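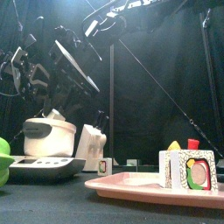

Ranley has found the cause of the gripper fault that paused its kitchen-task trials in Duveck, and both arms are cleared to work again from Jan 10, 2026. The fault was in the holding routine. When an arm lost its position signal, the fingers opened instead of staying closed, and 11 objects were dropped before the trials were stopped. With the fingers working as low as the white pot on its appliance base, even a short fall can chip a part or knock something over. No one was hurt.

"We're thrilled to have a clear answer," said Amândio Simões, who leads the trials. "It was a small fault with a big effect - and the team stuck with it until they could make it happen on demand." 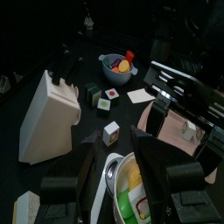
The repair began with a worn connector at the wrist, which the team replaced on both arms. Engineers at Bekier then rewrote the routine so that a lost signal now means hold still and keep hold. The retest used a crowded table on purpose. A silver pot with toys inside, a bowl of toy food and several small cubes leave the fingers little spare room, and that is the sort of layout where the old fault did the most harm. The arms came through 49 forced signal losses without a single drop.

Virgilio Lumbao, safety lead at Ranley, said the result was a real lift for everyone involved. "Seven people worked on this and every one of them learned something. We'll be sharing the full fault log with our partners in April, and we'd love to hear from other labs that have seen the same behaviour."

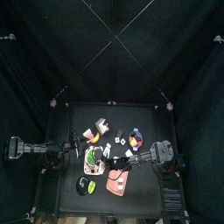 Both arms over the table in the black-walled booth at Duveck.

Contact: Ranley Media Office, Duveck | © 2026 Ranley | Back to top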